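Sesance Help Pages
Home | News | Kits | Help | Contact
Posted in February by Elsa Blomqvist
Print this page | E-mail this page

The Cutlery Fault: Your Questions

Since the 3000 update went out, the help inbox has been full of forks. If you run the Sutia table-clearing package and it has lately begun doing something regrettable with your silverware, read this before you write to us. Märta Skjelbred reads every message, but she reads them in order, and the order is long.

What went wrong, in one sentence?

After the update, the gripper could decide it was holding a utensil when it was holding nothing, or decide it was holding nothing when it had a fork by the neck, and in both cases it carried on with great confidence.

Could I have the longer version?

The gripper knows it has something between its fingers in two ways: how far the fingers closed, and how hard the pads are being pushed. Version 3000 changed how those two readings are weighed against each other. For mugs, bowls and anything else with a decent amount of body to it, the change was an improvement, and we would like some credit for that. For thin things it was a disaster. A single chopstick is so close to "fingers fully shut" that the new rule threw the pad reading out as noise.

So the arm would pick up a chopstick, conclude it had missed, open its fingers to try again, and drop the chopstick from whatever height it had reached. Then it would go back to the table, look for the chopstick, and fail to find it, the chopstick now being under the stove.

Why did your tests miss it?

Our test table in Drustcombe was laid with matching stainless cutlery from one box, lined up on a plain gray mat. The software cleared it beautifully, night after night. None of us eats that way, and neither do you.

The practice layouts we use now are closer to what people have at home: wood mixed in with metal, things lying against each other, a tablecloth that isn't flat, a placemat under everything. Melati Rahman sets them out and takes some satisfaction in making them worse. 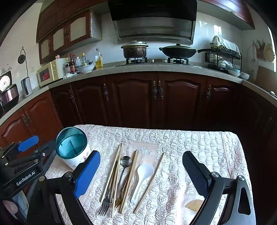

Mixed chopsticks, forks and spoons on a quilted cloth, with the gripper fingers at the near edge.

Layouts of this kind gave us every version of the fault we know of. Chopsticks lying side by side get taken as one wide object, then as no object. A fork partly hidden among chopsticks is seen, lost and seen again, and the gripper may close on its neighbor instead. A shiny, crinkled cloth is unkind to the camera, which is fond of highlights and will sometimes try to pick one up.

Was anyone hurt?

One customer, in Kvam, was hit on the foot by a serving fork. The skin wasn't broken. He has been very decent about it, and he has our apology in writing as well as a new serving fork. We have logged it as an injury anyway, on the grounds that the next fork may land the other way up.

Is it safe to keep using the package?

For cups, bowls and plates, yes. For anything thin, no, not until you have installed the fix. Specifically:

Do not let it handle knives. It was never approved for knives. We mention this because 7 of the messages we received began with the words "I know it isn't approved for knives."

Do not let it carry utensils over a lit burner, a full pot or a pet. In the settings, draw the no-travel zone around the whole stove, handles included. A long wok handle sticks out farther than most people draw the line.

Keep your hands away while it is retrying. A gripper that thinks it has missed will come back down to the same spot, and it comes down faster the second time. (This too is being looked at.)

How do I know if my unit has the fault?

Lay a single wooden chopstick on the table, well away from everything else, and ask for a pickup. Stand back an arm's length. If the gripper lifts it and keeps it, try twice more. If it lets go in midair on any of the 3 tries, you have the fault. If it lets go and the status light stays green, you have the fault in its purest form, and Märta would like your log file.

What does the fix do?

It puts the pad reading back in charge when the fingers are nearly closed. It also adds a small pause after the lift, during which the gripper checks again before going anywhere. Some of you will find the pause annoying. Yoga Hidayat, who wrote it, finds it annoying. It stays.

The fix is in the Updates menu under your unit's name. Leave the arm parked and powered while it installs, then repeat the chopstick test above.

I installed it and it still drops spoons.

Look at the pads first. Grease builds up on them in any kitchen where real cooking goes on, and a greasy pad slides on a smooth handle no matter what the software believes. Wipe both with dish soap and warm water, dry them fully, and run the pad calibration from the Service menu. Do not use kitchen degreaser. It hardens the rubber, and then you will be writing to us about something else.

Ceramic soup spoons are a separate matter. The flat handle is fine, but the wide bowl makes the far end heavy, and if the gripper takes it by the tip of the handle the spoon will swing. We have an open report on this. For now, clear them by hand.

Can I go back to the version before 3000?

Yes, until Friday, when the old package comes off the server. You will lose the better mug handling. If you decide to stay on the old one, please turn off automatic updates, or it will helpfully undo your decision overnight.

My chopsticks were sorted into the trash. Same fault?

No. That one is a labeling mistake: bare wooden chopsticks were listed as disposable. Ximena Sepúlveda corrected the list after losing 2 pairs of her own. Restart the unit and it will collect the new list. We can't do anything about the chopsticks.

Will you replace what got broken?

Send a photo of the damage and the log from that day, using the claim form under Contact. Chipped bowls and cracked spoons are covered. Floor tiles are decided case by case. The gentleman who is claiming for a soufflé has been answered privately.

Back to Help | Top of page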